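Speaker notes: One bottle, one desk, and the software in between

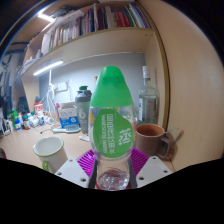

Photo: Sundovum gripper team

OK, slow down at the start, I always rush this part. Say hi, thank the organizers, ask if the back row can hear me.

Leave the photo up while I talk. Ask the room what the software should be looking at. Somebody will say the water bottle, and sure, it's held between two purple fingers right in the middle, so that's a fair answer! Then ask what it should be ignoring. That one takes longer. Shelf full of books, a glass bottle, a shaker, two mugs, cables on the wall. Our perception code has opinions on all of it.

Clear plastic first, because everyone asks. The body of that bottle is mostly whatever is behind it plus a few bright reflections. My first segmentation model loved the green cap and the green label and treated everything in between as a rumor. So I'd get two separate objects floating one above the other, and the grasp planner (poor thing) would pick one. Tell the story of the Friday demo here, keep it short. It went for the cap.

What we do now in Drillgate: the label and cap are anchors, and we fit one shape through both. It's an ugly fit. I had a nicer one that used refraction cues and it fell over whenever the lamp moved. Somebody may ask if I'll release the nicer one. No.

Next bit, finger width. Drillgate takes the gap between the fingers as a signal and gets it from the image itself, off the ribs. With ribbed fingers you get lots of edges to track. Downside: slanted ridges on both sides, mirrored, and my early tracker swapped left for right about as often as it liked. The fix was 3 lines and took me most of September. Pause for sympathy.

Timing. Images come in, pose goes out, and the whole budget is 50 milliseconds. We blow it when the desk is crowded, and look at the left side of this one, with all those small bottles and tubes. Each one wants to be a candidate object. Nyberg (our planner, different repo, sorry about the names) used to check collisions against every last one of them. Now it only checks what's near the planned path, plus a margin. The margin is a config value and yes, I've set it wrong in front of people.

Point at the white mug on the left. It sits really close to the grey plate. If you plan for the fingertips and forget the plates, you plan straight into a mug. Nyberg had the fingers modeled beautifully and the plates as a thin stick for five months. Please check your collision geometry when you get home, it's a boring afternoon and you'll be glad.

Handles: skip if I'm running late. Short version is that one mug has its handle toward the front and the brown one has it facing right, and our bounding boxes treated both mugs like cans.

Tooling, the part I care about most, so don't mumble. We replay every logged run through Bristent before merging anything. Eighteen clips in the short set, takes as long as a coffee. The long set runs overnight. Bristent shows the old output and the new one side by side with the disagreements on top, and I fix more bugs from that list than from any metric. Switch to the live demo here if the wifi is behaving, otherwise the backup recording is in the same folder as the slides.

Likely questions: does it read the label? No, text that's turned sideways is only texture to us. Does it need depth? Helps on the mugs, does very little for me on clear plastic. Can you run it on a laptop? The replay part, yes.

Repo link on the last slide. Leave it up while people pack their stuff.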